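Drostanthorpe Test Kitchen
Workshop notebook, bench 2
Entry for August 2020
Subject: cleaning and sanitizing of cutting boards, first series

Purpose. This series compares the boards now in use with the replacement boards supplied by Trolilden, after ordinary food preparation and the standard cleaning routine. The earlier entry on dishcloths is closed and should not be read together with this one. The cloths were boiled, and no board was treated that way.

Background. Staff at the Prorkbridge kitchen reported that the older boards hold a smell of onion after washing and that beet stains do not come out. A stain is not evidence of poor cleaning, and a clean-looking board may still carry bacteria in the knife cuts. The series was therefore arranged so that color and smell are recorded separately from the swab results.

Boards. Three conditions of board were used: new, lightly scored, and heavily scored. The heavily scored boards were taken from service at Prorkbridge and arrived wrapped in paper. The lightly scored boards were prepared here with a chef's knife, using the same stroke and the same person throughout. Each board was marked on the edge with a letter. Please do not mark the cutting face, as was done in the spring, because the ink came off in the wash water and confused the color readings.

Soiling. Raw chicken thigh was cut on each board into even pieces. The meat was removed, and the juices were left in place while the next board was prepared. Boards waited on the covered rack. The rack was then washed and sanitized before it was used for anything else.

Cleaning. The routine was as posted: scrape, wash in hot water with detergent, rinse, sanitize, air dry. The chlorine sanitizer was made up to 100 parts per million and checked with Vestergaard test strips before each group of boards. The first mix read low. It had been made in the tall bucket, which had not been fully emptied of rinse water. It was discarded and made again in the square sink, where the fill line is easier to see. The second mix read correctly.

Boards stayed in the sanitizer for 2 minutes by the wall timer. The two largest boards from Prorkbridge do not lie flat in the sink and had to be turned halfway through, so that each end received the full time. A note of this has been added to the sheet for those boards. If they are used again, the long sink in the wash area should be reserved.

Drying. Boards were stood on edge with space between them. No towel was used. One board slid down against its neighbor overnight, and the touching faces were still damp in the morning. Both were left out of the comparison and will be repeated.

Swabs. One swab was taken from the center of each board and one from the area nearest the handle hole. Each swab was moistened, drawn across the surface in two directions, and placed in 100 mL of diluent. The volume is larger than the one used for the dishcloths, and results from the two series cannot be set side by side without correction.

Observations. New boards were clean to the eye and had no smell. Lightly scored boards were the same, apart from a faint gray line along the deepest cuts. Heavily scored boards kept a slight smell of raw meat after the wash and before the sanitizer. The smell was not noticed after drying. All sheets are in the blue folder. Plates have gone into the incubator and no reading has been made at the time of writing, so nothing in this entry should be quoted as a result.

Comment on the wash step. It was observed that the scrape is often skipped when the board looks clean. Food left on a board uses up the sanitizer, and the solution then falls below strength well before it looks dirty. The strips should be used again partway through a busy shift as well as at the start. A line to this effect is proposed for the poster at Prorkbridge. Separate boards for raw poultry and for foods eaten without cooking remain the rule in both kitchens, whatever this series may show.

Supplies. Test strips are running low. The next order is to be for 400 strips, split evenly between the two kitchens. The open tube should be kept closed and away from the sink, as the strips at the top had begun to change color at the tips. Nitrile gloves in the small size are finished.

To do before the September series:
Repeat the two damp boards.
Reserve the long sink.
Ask Trolilden whether the replacement boards can be resurfaced, and by what method.
Replace the tall bucket or mark it clearly for rinse water only.
Agree on a wording for "heavily scored" that both kitchens can apply.

Records. Swab sheets for each board are to be copied into the series file as soon as the plates are read, with the board letter, the condition, and the strip reading on the same line. Handwritten sheets are kept even after copying. The equipment page at the back of this notebook also needs to be brought up to date, including the incubator, both timers, and the workstation. For the last of these, the maker's name may be entered from the white sticker inside the gray metal chassis, which reads FOXCONN INTERNATIONAL INC beside a UL logo. The model and serial lines printed under the name should be copied in full onto the same page.

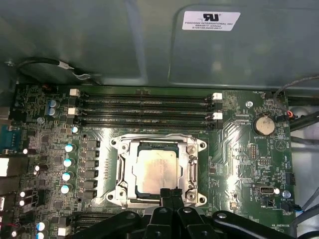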